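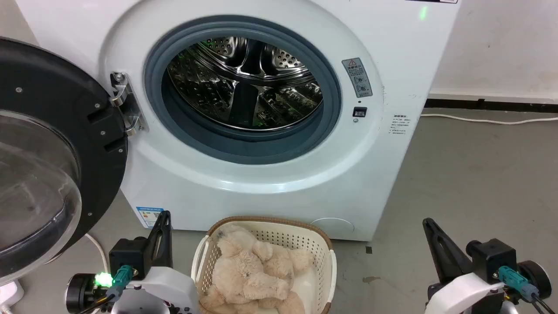
Budget season again, so a thread about buying a two-armed laundry robot for a small guest lodge, by someone who has read four quotes and enjoyed none of them. The job on paper is simple. A basket goes in front of a front loader, two arms reach over it, one item at a time goes into the drum. Soft toys are a decent stand-in for the lumpy stuff we get through (bath mats, kids' dressing gowns, the odd bear left behind in a family room). Look at how close the basket has to stand to the machine, with an arm on each side of it. Now go and measure your laundry. I did ours on Thursday with a tape and a bad mood.

2/ First thing the quotes skip: floor space. Our aisle is fine for one person and a trolley. Put a pair of arms in it and the trolley has to live somewhere else. That somewhere else is the linen cupboard, and the linen cupboard is full.

3/ Second thing: the door. A front loader door swung right open takes up a fair bit of room on the hinge side. Whatever you buy has to work next to that, load after load, without leaning on the glass. I asked Grevden who pays if it does. They said they'd "come back to me on that". That was in August.

4/ The Grevden quote has a line for "site readiness" with no figure beside it. I rang. It means power, network, floor levelling if needed, and moving any machine that's in the wrong spot. All of it our cost. A line with no figure is still a cost, it's just one you find out about later. 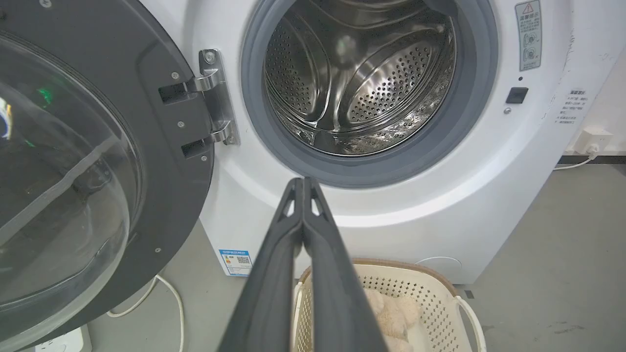

5/ Ernov were better. They priced the install properly and the yearly service came out at $3794, which I can at least put in a spreadsheet and glare at. Fingers are listed as a wear part. I asked how long a set lasts and got "depends on the application". The application is washing. I had told them that.

6/ Neither quote covers the bit after the wash. Wet load out, into the dryer, lint filter, dryer out, fold. Loading is the easy end of the job. If I'm paying for a robot to do the easy end, a person still has to walk down the hall for everything else, and they may as well load while they're there.

7/ I'm not against the idea. Bending down to a low drum all day is rough on backs and we've had people off work because of it. But put the cheap fix in the same spreadsheet. We could raise both washers on plinths for a fraction of one year's service. Nobody came to sell me a plinth, so I had to think of it myself.

8/ Questions I'd put to any vendor before you let them book a site visit:
How many loads in a row has it done with no one stepping in?
What counts as stepping in?
Who picks up the sock that lands on the floor?
What does it do with a bra?
Can I talk to a customer who has finished their first year?

9/ On that first one. Jibrin's brochure says 100 loads. Good round number. I asked whether that was in a row and the answer was a long one. I wrote down the word "cumulative" and underlined it.

10/ Someone will reply that prices are dropping so just wait. Maybe. I've heard the same about folding machines for as long as I've worked in lodges. If you're waiting anyway, keep the money in the maintenance line where it'll do some good. Our gaskets are due.

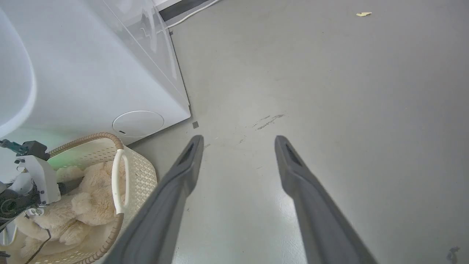
Fingers open, soft toy still in the basket.

11/ Leasing, before anyone asks. Galari will lease, 13 months minimum. An odd number until you notice it carries you past your next budget round, so you're signing for a second year before you've seen the numbers from the first. Ask for six with a proper break clause. They said no to me, but they might say yes to somebody with a bigger laundry.

12/ Also ask where the spare parts are kept. In this country, or on a boat? Our dryer was down for ages last winter waiting on a belt, and that's a common belt on a common dryer. I'd want a spare set of fingers and whatever cable fails most sitting on our own shelf, with the price of both in the quote.

13/ Staff time is where the sums get silly. Every vendor had a payback chart and every chart used an hourly rate for a person who does nothing but load washers. We don't have that person. Ours loads a washer on the way to doing five other things, so the hours "saved" come back in bits of a few minutes – too short to take off a roster.

14/ Where I've landed: nothing in this year's capital budget for arms. Plinths, gaskets, a second folding table. One small line for a trial, on our floor, with our washing, and me standing there with a clipboard. If Ernov want to bring one in on those terms, the kettle's on.

15/ If you run one of these in a real laundry and you paid full price for it, please reply with what it cost you in the second year. Resellers, I can see your bios.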